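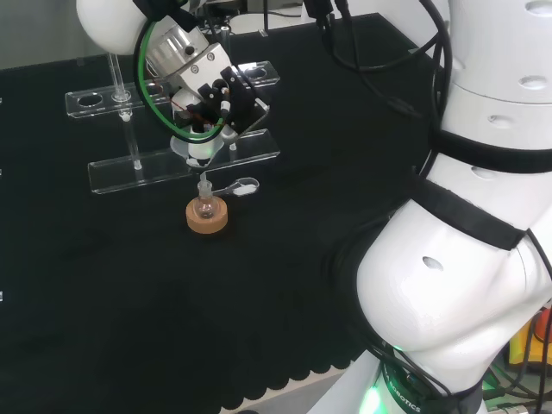

Round-bottom flask on its cork ring.

Home | Threads | Replies | Media | About

Telmo Bravo
Thread, 14 posts

1. I've been asked a few times how I got through relearning chemistry as an adult after leaving school early. I'm writing it down once so I can link to it.

2. I started in January with the evening course at Goicoechea. You don't need a transcript to get in. You take a math placement and they put you in one of two groups. I was put in the slower group and stayed there.

3. The math was the hard part. I could follow what a reaction did. I could not move a decimal point without losing it. If you're going back, do four weeks of fractions, ratios and exponents first.

4. Vicente Lagos taught the first term. He made us write units on every line. I thought it was fussy. I stopped getting wrong answers once I did it.

5. There are 1000 milliliters in a liter. I wrote that on the inside cover of my notebook and looked at it every evening until spring.

6. Books: the course text was expensive and I used maybe a third of it. I bought the older edition secondhand in Etley. The chapters are in a different order but the problems are nearly the same.

7. Time: I did 30 minutes before work and the two class evenings. I tried long sessions on my days off and remembered very little from them.

8. Flash cards worked for ions and for naming. They did not work for equilibrium. For that I had to do problems, get them wrong, and do them again the next morning.

9. Find one person at your level. Mine was Olaia Moya. We traded answers by phone at lunch and only talked when they didn't match. Most of the time we had both made a mistake somewhere.

10. Lab reports took longer than I planned for. Write the method the same night. I left one for a week and had to ask Olaia what we did in step three.

11. I failed the first midterm. The school lets you retake one exam per term, and you have to sign up at the office yourself. They don't remind you. I passed the second time with nothing to spare.

12. Cost: tuition, goggles, a calculator, bus fare. The bus was more than the calculator and goggles together. Ask about the fare card at enrollment. I found out in the second term.

13. The final was 96 questions, no formula sheet. Adoración Palacios ran a review the week before and went through old problems until they closed the building. Go to that if it's offered.

14. I start the organic course next. If you did it at Goicoechea and still have notes on naming, please message me. I'll pay for copying.

Last updated: 9:40 p.m.

Contact | Copyright Telmo Bravo | Back to top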